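Lay It Flat First

August 2019

I want to defend a small habit which many people find silly. When I take a sheet mask from its packet, I don't bring it to my face at once. I put a towel on the table, I put the mask on the towel, and I open it there with two hands until I can see the eyes and the mouth. Only then I lift it.

My sister says this is like ironing a napkin before blowing your nose. But she is also the person who walks through our apartment with one eye covered and the mouth hole on her chin.

A sheet mask is very thin material. It comes folded many times, and the folds like to stay together. If you pull at the forehead, the forehead gets long and the rest remains a ball. The cheeks are the better place to hold, one hand on each side, because there the piece is widest and you can feel if it is going straight. A few creases will stay around the edges and I leave them alone. A dark towel is best for this. The mask is pale, and on a pale towel I lose the holes completely.
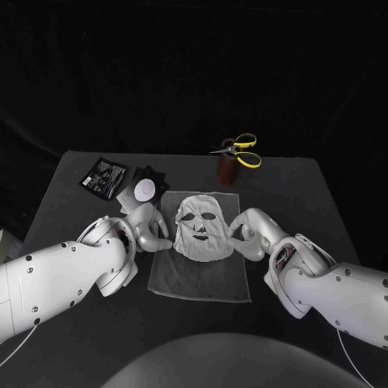
Ayuba Tsikata wrote to me that all this takes the pleasure away, that a mask is for the end of a tired day and should go on badly, in the dark, with music, and that a towel on the table is one more towel to wash.

I thought about this letter for some days. The part with the washing is fair. I use the same towel for the whole week and hang it on the door, but it is still a towel. The part about pleasure I cannot accept. For me the opening of the mask is the quiet part. Once it is on my face I can't read, I can't eat, and the telephone slides. Those minutes at the table are the ones I enjoy.

There is also the question of money. A single mask from Posard costs me 50 cents, and the ones from Enent come in a box of 100, which I once bought together with two neighbors. At such prices people say, if it tears, take another. I don't like this way of thinking. A thing can be cheap and still deserve that you look at it for a moment before you use it. And the torn one goes into the garbage on the same evening as the good one, so now you have two.

I will admit where my method is weak. Thin, pale material that gets bunched up between the fingers is hard to open again. You hold the narrow end, the wide end folds over itself, and it is no longer clear which side was up. My advice is to stop pulling. Put it down, find one edge — any edge — and follow it slowly with the other hand.

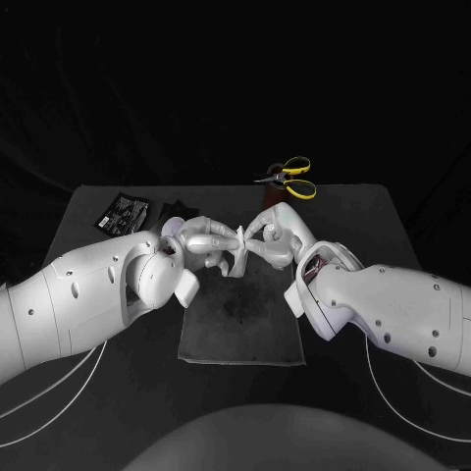
A crumpled strip of thin material, held from both sides, with scissors at the far edge of the table.

Some people cut their masks, and here I have changed my opinion. I used to find it excessive. Then in October I tried one from Kwofie that was made for a much bigger face than mine, and I made a small cut at each side of the jaw. It sat better than any mask I had before. So I keep scissors near, but I use them only when the mask is already flat.

My sister has read this page and she remains with her napkin. I have offered her the towel.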